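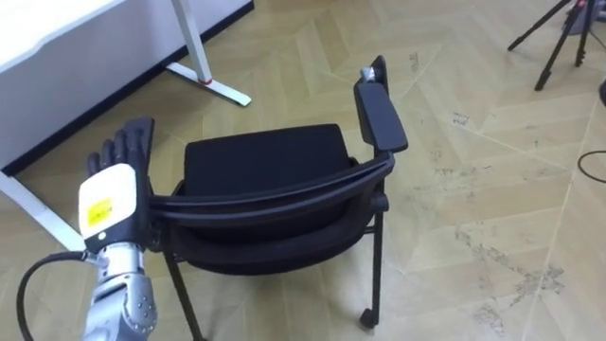
How a Harbor Pilot Brings a Ship In

A large cargo ship cannot simply sail up to the dock. Every harbor has its own shallow spots, currents and rules, and a captain who visits once a year cannot know them all. For this reason most ports send out a harbor pilot.

A harbor pilot is a sailor who knows one harbor very well. The pilot does not travel with the ship across the ocean. A small, fast pilot boat carries the pilot out to meet it.

Getting on board

The ship slows down but usually keeps moving. The crew hangs a rope ladder over the side, and the pilot boat comes up close and matches the ship's speed. The pilot steps from the boat to the ladder and climbs. At the port of Munamlow, pilot boats meet ships 2 miles outside the breakwater. A breakwater is a long wall that keeps big waves out of the harbor.

Giving directions

The pilot goes to the bridge, the room from which the ship is steered. The captain is still in charge of the ship. The pilot tells the crew which way to steer and how fast to go - for example, "dead slow ahead," the slowest forward speed. The person at the wheel repeats each steering order out loud, so that a mistake can be caught early.

Water depth

The part of a ship that is under water is measured from the waterline down to the lowest point. This measurement is called the draft. A ship with a draft of 26 feet needs water deeper than 26 feet, plus some extra room below. The Grevedska Channel at Munamlow was first dredged in 1939. Dredging means digging mud and sand from the bottom. Mud keeps washing in, so the channel is dredged again each September.

Help from tugs

Big ships turn slowly and take a long distance to stop. Near the dock, tugboats push or pull on the hull. The pilot talks to the tugs by radio. The Munamlow tugs are named Pultilus and Marinho - one usually works at the bow (the front) and the other at the stern (the back).

When the ship is alongside, workers on the dock loop its ropes over heavy metal posts called bollards. The pilot signs off with the captain and goes ashore.

Words to know

Bow: the front of a ship
Bridge: the room where the ship is steered
Draft: how deep a ship sits in the water
Stern: the back of a ship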